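vlachou-push: planning and control for tabletop block pushing

August – Adevora tooling group
2 min read

vlachou-push is the planning and control stack for single-rod pushing tasks. It takes a goal such as "red star next to the yellow hexagon", picks a contact point, and streams Cartesian targets to the arm. It doesn't handle grasping.

Perception is handled by Kornis, a separate package. Kornis publishes a colour label, a shape label and a planar pose for each block. Install it first, then run `make setup` from the root of this repo. The config files go in `conf/`, one per workcell.
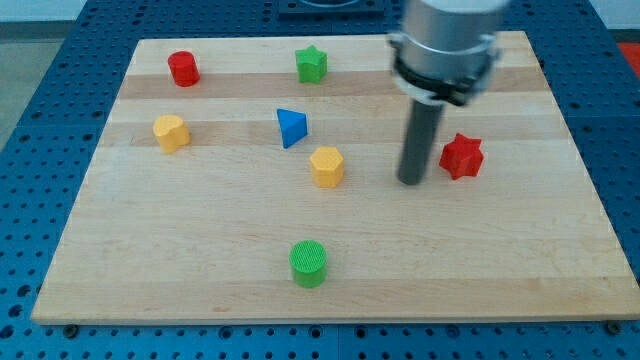

Rod tip between the yellow hexagonal prism and the red six-pointed star, board on the breadboard table.

The planner samples 300 candidate pushes per cycle and drops any whose approach path would clip a neighbouring block. Whatever is left gets scored on predicted distance to goal. If nothing survives, the arm retreats to the hover pose and asks Kornis for a fresh set of poses.

The Gandudar log set ships with this release – 2,000 pushes with poses before and after each one. Of these, 27 are flagged `bad_pose` and skipped by the default loader. Pass `--keep-flagged` to include them.

Known issues

Cylinders have no usable heading, so yaw is written as zero. Don't train on it.

Kornis sometimes swaps the hexagonal prism and the cylinder labels when colours are turned off. Leave `use_colour: true` unless you're testing for this.

Motion blur on fast moves throws off the rod tip estimate. The controller waits 2 frames after each stop before it trusts a new pose. The wait is set by `settle_frames` in the workcell config.

Changing the board height means redoing the table plane calibration. Run `tools/plane_fit.py` with the blocks cleared off.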